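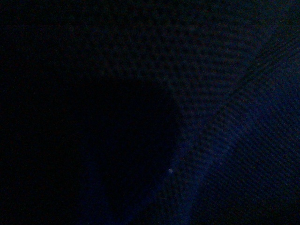
Taking my mother to the Ledport open day in May, what should we expect at the laundry demo?

Posted by Bukola Haruna in Days Out and Visits

Hello everyone! I hope I've put this in the right section. My mother is in her seventies and still does laundry for a very full house (my brother's boys are with her for the summer and they get through clothes like you wouldn't believe), and ever since she heard there would be a robot doing the washing at the Ledport open day she has talked of little else. I've signed us up for the afternoon visit, and my confirmation says room 3031 at 2 p.m.

What I can't work out from the page is how close visitors get, whether there are chairs, and whether it's the kind of thing where you watch the whole wash. She can stand for a while but not for an hour. She will also want to ask a lot of questions, and I'd like to know if that's welcome. Any advice from people who have been would be lovely.

3 replies

Quiambao
Oh, do take her, she'll have a wonderful time! We went to the last one and I'd happily go again. You stand behind a line on the floor, close enough to see the gripper open and shut, and the washer is a regular front-loader like the one a neighbor might have. I took a few pictures and this was my favorite moment, when everyone went quiet:

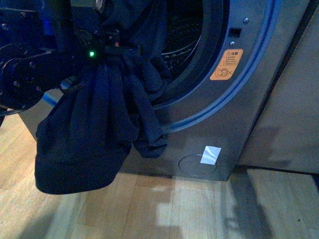
The gripper with an armful of navy cloth, right at the washer door.

It is slow, so tell her that ahead of time. My husband kept muttering that he could have done three loads by then (he has never done three loads of anything), but once you settle into it the slowness is half the pleasure. You see it take hold of the cloth and you find yourself leaning along with it. They didn't run a wash when we were there, only the handling of the clothes, and our turn lasted under half an hour. There were folding chairs along the back wall. Ask for one at the door and carry it to the front, which is what I did.

As for questions, the young woman leading our group seemed delighted to get them. I asked why they used such dark clothes and she said dark things in a dark drum are hard for the cameras, and that they like to practice on the hard ones.
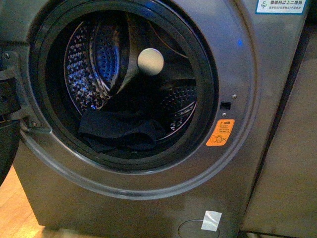

One black item in the drum, door wide open.

You can see what she meant! I had to look twice myself.

Edow
Elevator is at the far end of the lobby. Get there early, there were 300 people the year I went and the line for badges was long. Parking lot closes at 5.

Pornance
I haven't been to the laundry one, only the warehouse tour, so take this for what it's worth. The warehouse was loud and chilly and my aunt was glad of her sweater. I'd bring one for your mother. If she writes her questions down on the way over she won't lose them in the excitement, mine always fly straight out of my head. Please come back and tell us what she thought of it!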